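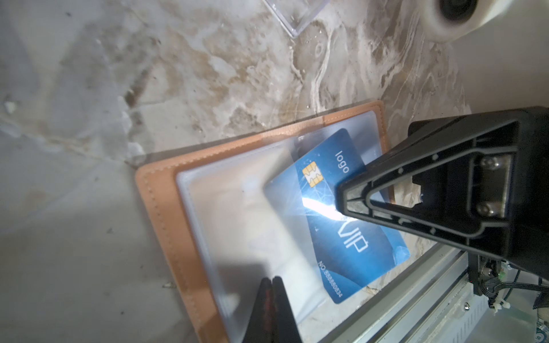 Page last changed: April 22, 2023

Arm news from the back bench

Quick one this time, am typing between glue-ups.

The arm at the Skevport shop is bolted down and moving. Regulars will know it as Guvis. Control box sorted in March, new wiring loom, and the black fingers are on. Total spend so far is $1,045, most of it motors. Joanne Fairclough has the receipts if you want to see where your bench money went.

We've moved on from wood blocks. Blocks are easy. Current job is a card holder, the soft folding kind with clear sleeves inside and a snap strap. Goal is to get the arm to open it, leaf through the sleeves, get at a card, then stand the thing up and close it. Sounds like nothing. Try it with two stiff fingers and no sense of touch.

Where things are:

Glare. The plastic sleeves throw light straight back at the wrist camera and wipe out a stripe of whatever card is in there. Moving the lamp helped some. Next try is a sheet of baking parchment over it. If anybody has a proper diffuser lying around, bring it in please.

Sleeves. They cling to each other. Come in too flat and the finger slides over the lot, too steep and it shoves the whole holder accross the top. Best approach so far is low and from the side, then a small lift. Slow speed only, I have it capped at 220 in the config and please leave it there.
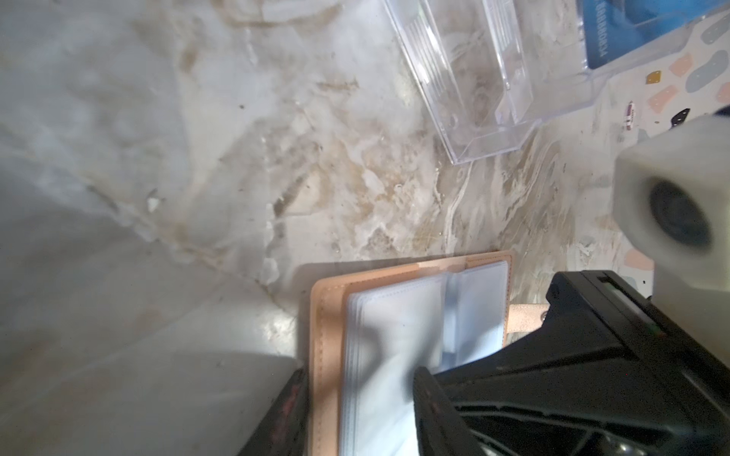 The snap

Still the hard part. The strap has a mind of its own and never lies the same way for long. McAlister wants a softer pad on the fingertips, I want to try pinching the cover by its edge first and worry about the strap after. We'll do both. Grustau bracket files are on the shop drive, folder 3, if you want to print a spare finger. Thick walls, don't skimp on infill, the open triangle part flexes more than you'd think.

Also the log is at over 2,541 saved moves now so PLEASE name your runs. "test" and "test new" are no good to anyone.

Bench is free for arm work most evenings. Put your name on the clipboard, and park the arm before you cut power or it drops. Soldering station is back, new tip, be nice to it.

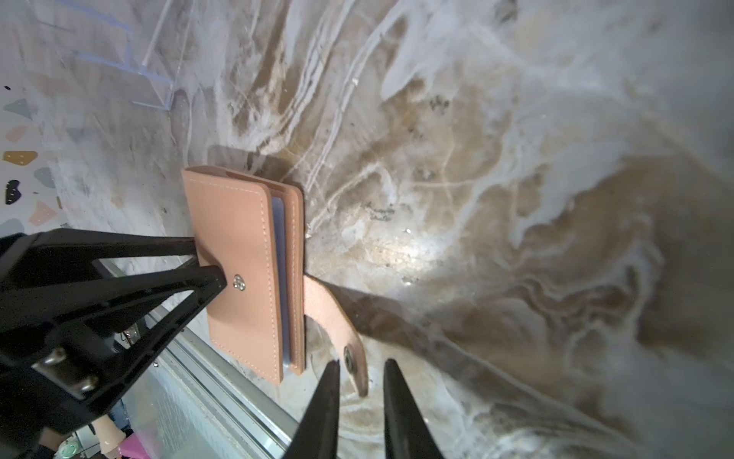 Card wallet on its edge, strap and snap still to do.

More next issue. Questions to Joanne or just catch me at the bench.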